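Budgeting for two arms, or how I learned to love the miscellaneous row

August is when we put in for next year's equipment money at the Prevthorpe shop, and for the second year running the job has landed on me. I suspect this is because I once fixed a formula in front of people.

Last year's request was 63 lines long. Kwan-ho Cheng, who signs these things, read the first four and the total, which I'm told is how they all get read. The first four were two arms, two grippers, the control computer and the frame. I'd spent most of a month on those. I had quotes from Flukov and from Hervieu, I had a table comparing reach and payload with coloured cells, and I had opinions about payload that I was willing to share at lunch.

None of it mattered much in the end. The two quotes came out so close that we picked Flukov on delivery time (21 days, which they more or less met) and that was the last moment the spreadsheet and real life had anything to do with each other.

If you're planning a small two-arm setup for handling floppy stuff, cables and cords in our case, the big boxes are the easy part. Somebody wants to sell them to you and will phone until you know the price. It's the rest of it that eats your year. I had a row called "misc. hardware" with 50 dollars in it. I can only assume I was tired.

Where we've got to is sorting tangled cable by colour, one tangle at a time, which sounds like a chore you'd give a nine-year-old and has taken up more of my adult life than I'd like to admit in a job interview.

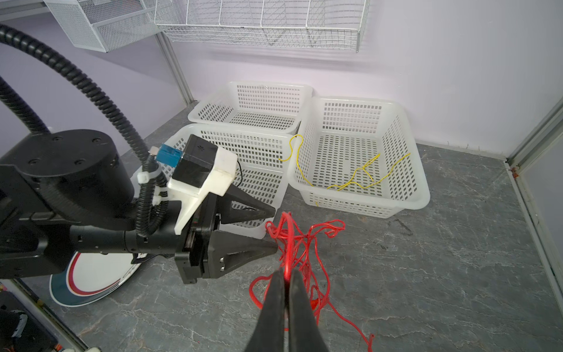
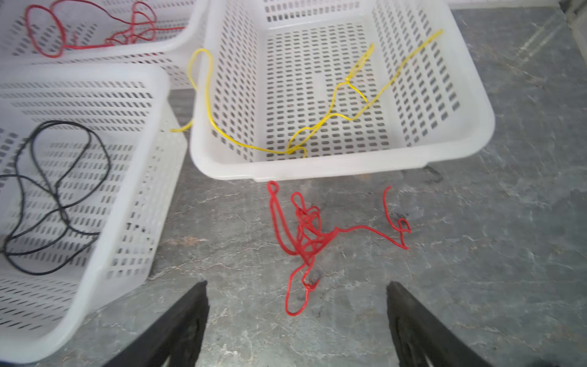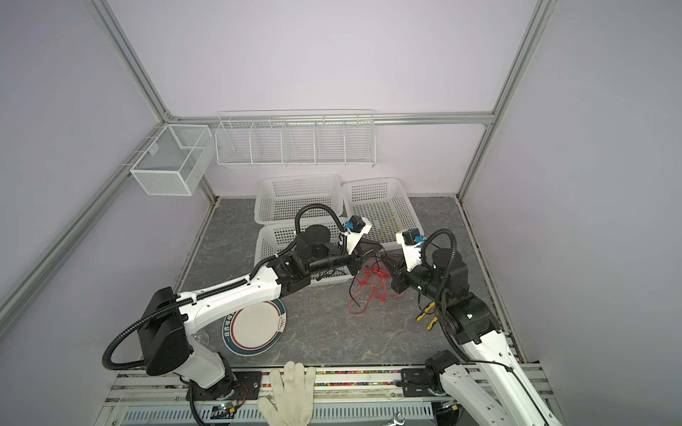

Storage and containers never made it onto my original list in any form. I think I pictured the cables hovering politely until needed. When we did get to buying something, Tsion Beyene wanted proper moulded trays from an automation catalogue and I wanted whatever was on the shelf at the dollar store, and you can see from the three white baskets with all the little holes who won that one. I was very pleased with myself over the saving. Then we found out what holes do. A loose end of thin cable will go looking for a slot the way water looks for your basement, and the yellow one, the way it wanders across the bottom of the big basket and hooks over the side, is about as bad as it gets. So this year's request has a line for solid-walled bins as well, so we can compare. Tsion has been gracious about it, in the sense of having sent me the catalogue link again with no message.

Cable management is the other one. I don't mean the cables we're sorting, I mean the ones that run the arms. Every arm needs its wires carried past every joint without snagging, so you buy corrugated conduit, and then you buy it again in the right diameter. Zip ties I now order by the bag. If your supplier offers you a "dress kit" for the arm, look hard at the price before you laugh at it. I laughed at it, and then spent a comparable amount in dribs and drabs over the winter, plus Lina Dabbas's time, which isn't on the spreadsheet but ought to be.

Camera mounts deserve a line too. The little cameras at the wrists were properly budgeted and arrived when they should have. The brackets to hold them were down as "print in house, no cost," and I'd like to apologise to the printer and to Ikhsan Siregar, who babysat it. We went through several versions. Filament is cheap but not free, and neither is an afternoon.

The frame was fine. I want to record that one thing was fine. Aluminum rail is forgiving stuff and there's always a use for the leftovers, so if you have to round one number up, round that one. We hung wire shelving off ours later on and I felt like a genius for the rest of the week.

Fingers, on the other hand. We started with the stock pair from Nuvik, and they were perfectly good at picking up blocks, which we don't have any of. For thin cable you want something with a tip you can get in under a loop without grabbing the whole knot. Put in money for at least one change of mind. I've put in for two and Kwan-ho has already circled it.

So here is roughly how the new request is shaped, for anybody in the same boat. No new arms. A spare gripper, because waiting for a repair with one arm working is a very slow way to learn patience. Spare conduit, spare camera, bins, a decent supply of cable in colours that don't look alike under our lights. A line for wear parts, which I've called "wear parts" because calling it "things we'll break" went over badly in the draft. And 3,000 dollars in a row named contingency, all of which I fully expect to go on items that cost less than lunch.

Soledad Whitfield looked it over before it went up and asked why the total was lower than last year's when the list was longer. I said that was because I'd finally budgeted for what we use. She said that was a lovely sentence and had I remembered shipping.

I hadn't remembered shipping. It's row 12 now.

Still waiting to hear back. If anybody out there has found a bin with smooth insides, a low front lip and a price I can defend to a man who reads four rows, the comments are open.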